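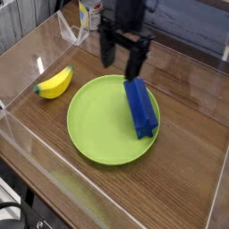
家事・現場作業の自動化 雑談板
トピック：で、機械はいつになったら皿を片付けてくれるんですか
開始日：2020年9月15日

生乾き
毎年この時期の展示会のあとに同じ話をしている気がしますが、今年も立てます。洗濯物を畳む、食器を下げる、床に落ちたものを拾う。この程度の用事を任せられる機械は、もう家に来てもいい頃でしょうか。私はまだだと思っています。うちのKendar（掃除機のやつ）は靴下を一足くわえたまま廊下の真ん中で助けを呼びます。声だけは立派です。

ねじ山
まだというのは家の話ですよね。現場ならとっくに来てます。Stusholmの第二ラインは箱詰めが全部アームで、人間は箱の補充と、赤ランプがついたときに走る係です。

生乾き
その走る係というのが気になります。

ねじ山
私です。

Natanael Prado
現場と家を一緒にすると話がこじれると思う。ラインの部品は毎回同じ向きで流れてくる。家の食卓は、昨日と同じ配置だったことが一度もない。腕の性能より、散らかり方の問題では。

踏み台
それは散らかす側の言い訳に聞こえます。うちは毎晩同じように散らかっています。再現性には自信があります。

ねじ山
数字を出しておくと、先月うちのラインの停止が212件、そのうち137件が「つかみ損ね」でした。毎回同じ向きで流れてきて、これです。Pradoさんの言う「同じ向き」は、カタログの中の「同じ向き」です。

Natanael Prado
そこは認める。ただ、何回つかんだうちの212件なのかがないと何とも言えない。

ねじ山
それは課長が持っています。良い数字のほうは課長、悪い数字のほうは私という分担です。

しゃもじ
横から失礼します。私は卓上のやつを見ている側の人間です。透明アクリルで囲った木目の台に、黄緑の皿、黄色いおもちゃのバナナ、それから断面が星みたいな形の青くて長いブロック。課題だけ聞くと二歳児向けですが、眺めていると人間の手がだんだん偉く見えてきます。
たとえば青いほう。溝と出っ張りが端から端まで続いているので、指を当てる場所を考えはじめると意外に面倒です。しかも長いので、斜めに寝かせると皿の縁から先が少し出る。これを「皿に載っている」と呼ぶかどうかで、同僚と昼休みを一回つぶしました。
私は「載っている」派です。 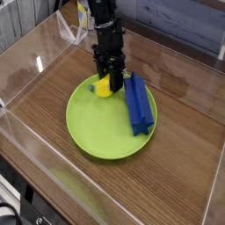

Benedikt Fuchs
家事に使う気なら、その「載っている」の定義がいちばん大事だと思います。うちの母なら縁から出ている時点でやり直しです。私が並べた箸も同じ理由でやり直しになります。機械の合格ラインを、人間より甘くする理由がわかりません。

踏み台
逆に、人間に甘すぎるのでは。うちの夫が食器を棚に戻すと、茶碗の上に大皿が載ります。物理的には載っています。あれが合格なら今ある機械もだいたい合格です。

Benedikt Fuchs
ご主人は出荷前に検査を通っていないので、比較の対象になりません。

生乾き
しゃもじさんに質問です。おもちゃのバナナができるようになったら、本物のバナナもできるんですか。

しゃもじ
別の話です。本物は房でついていたり、熟れていたり、途中まで剥いてあったりします。途中まで剥いたバナナをテーブルに置く人のことは、どの手順書にも書いてありません。

Natanael Prado
それでも方向は合っていると思う。つかんで、置く。食器下げも片付けも、分解すればほとんどこれの繰り返しになる。五年前はそこすら怪しかった。ここの人たちは少し厳しすぎる。

ねじ山
五年前にもこの板で「方向は合っている」という書き込みを読みました。方向はずっと合っているんです。距離の話をしてほしい。

Natanael Prado
書いたのはたぶん僕です。

踏み台
値段の話もいいですか。Walsideの店頭に食洗機用の自動投入アーム（Trummerの）が出ていたので聞いたら、使える皿が2種類決まっていて、それ以外は手で入れてくださいとのことでした。手で入れるなら、もう入れ終わっています。

生乾き
皿を買い替えれば済むという考え方もありますよ。私はKendarのために毛足の長い絨毯を捨てました。ソファも脚の高いのにしました。次は私が出ていく番かもしれません。

Benedikt Fuchs
それは冗談で済まない話で、機械に合わせて家を作り直した手間を誰も勘定に入れないんですよ。現場だと治具代とか改修費とか、ちゃんと項目が立ちます。家だと「模様替え」で消えます。

ねじ山
治具代はうちでも「その他」で消えてます。

しゃもじ
囲いと台をきちんと決めておくのは、比べるためには要るんです。毎回条件が違ったら、腕が悪いのか日が悪いのかわからない。ただ、それを台所に持っていけるかと聞かれたら、私は黙ります。台所の四方にアクリル板を立てたら、まず人間が入れません。

踏み台
家族が台所に入れなくなるなら、片付けの問題はかなり改善しますね。買います。

Natanael Prado
では賭けませんか。次の展示会までに、誰かの家で、食卓の皿を全部下げられる機械が出るかどうか。僕は出るほうに昼食一回。

ねじ山
出ないほうに二回。ただし「全部」に、飲みかけの湯のみと醤油皿も入れてください。

Benedikt Fuchs
出ないほう。判定はうちの母にさせてください。

Natanael Prado
お母さんが判定なら降ります。

生乾き
このトピックの通算閲覧数が1,524になっていました。全員、流しに何か残したまま読んでいると思います。私は鍋を浸けたままです。賭けの条件は明日まとめて書きます。Kendarがまた廊下で呼んでいるので、いったん抜けます。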